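Saving water at home when the district cuts back

Quick one this month, I'm typing between jobs. The Kelthorpe water district has gone to Stage 2 and a bunch of you wrote in asking what helps and what's a waste of time. So, a pile of tips. No particular order.

Read your meter first
Find the lid by the curb, flip it, write down the number. Do it at bedtime and again before anyone flushes in the morning. Number moved? You have a leak. Ours moved. Toilet in the back bathroom, a flapper that cost less than a sandwich.

Food coloring in the tank, wait fifteen minutes, don't flush. Color in the bowl means the flapper is shot. Turn the water off at the wall before you swap it, and take the old one to the store with you, they are not all the same size whatever the package says.

Kitchen
Wash vegetables in a bowl, not under the tap. Dump the bowl on the tomatoes. If you have hard water the bowl gets a white ring, vinegar takes it off.

Keep a pitcher in the fridge so people stop running the tap to get it cold. Works on adults. Kids forget.

Scrape plates, don't rinse. Dishwasher full before it runs. Ayman Abdel Hamid on the next street soaks his pots in the leftover pasta water while it's still warm and swears the starch helps. I tried it, the pot came clean, couldn't tell you if it was the starch. Don't put salted pasta water on plants.

Defrost in the fridge overnight. Running water over a frozen chicken is the worst thing you can do in a Stage 2, I timed it once and quit at 41 minutes.

Shower bucket
Put a bucket under the shower while it warms up. Two gallon size, the five gallon is too heavy once its full and you'll hurt your back on the step. That water is clean, use it for anything – mopping, houseplants, the dog.

Shower heads: check the number stamped on the rim. If it says 2.5 you can go lower. Plumber's tape on the threads, wrap it clockwise, hand tight and then a small nudge with a wrench. Put a rag around the fitting so you don't chew up the finish.

Laundry
Full loads. Cold is fine for most of it. Jeans can go four or five wears. If your washer has a "deep fill" button somebody in the house has been pressing it, go look.

Graywater from the washer onto fruit trees – check with the county first. Some places allow it with no permit, some want one. Never let it sit more than a day, it stinks. And no bleach or borax that week.

Yard
Water before 6 in the morning or don't bother. Long and seldom beats short and often. Push a screwdriver into the soil, if it goes in easy up to the handle you don't need to water yet.

Mulch, three inches, kept back from the trunks. Raise the mower a notch. Let the lawn go brown if it wants to, most of it comes back when the rain does.

Rain barrel: I have a 200 gallon one off a single downspout and it fills faster than you'd think in December. Needs a screen on top for mosquitoes and a flat base. FLAT. Full barrels are seriously heavy and mine leaned on the fence for a whole winter.

Drip lines clog. Once a season take the end caps off and flush them into a can. Emitters that won't clear go in a cup of vinegar overnight, and if that doesn't do it toss them.

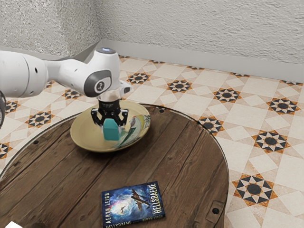 Hose ends too. If it drips at the spigot the washer inside is flat, pry it out with a small screwdriver and press in a new one. A bag of them lasts years. I keep mine in a jar by the back door with the spare hose nozzel.

About the rebates
District has them on toilets and washers. Fill out the form BEFORE you buy, and keep the receipt plus a photo of the old one still hooked up. You get 90 days to send it all in. I missed it the first time around. Still annoyed.

Also, go to the allocation meeting if you can. They're deciding how the summer cut gets split between the houses and the orchards, and last time the room was mostly people who already had their minds made up. Bring your bill. Having your own gallons on paper helps when they start throwing averages around.

If your bill jumped and the meter test came up clean, ask for a re-read. Free, once a year. They did misread mine, two digits swapped.

Next month gutters, unless it stays dry, then probably the swamp cooler. Somebody asked about well pump pressure tanks, I don't have a well so send me what you know and I'll put it up.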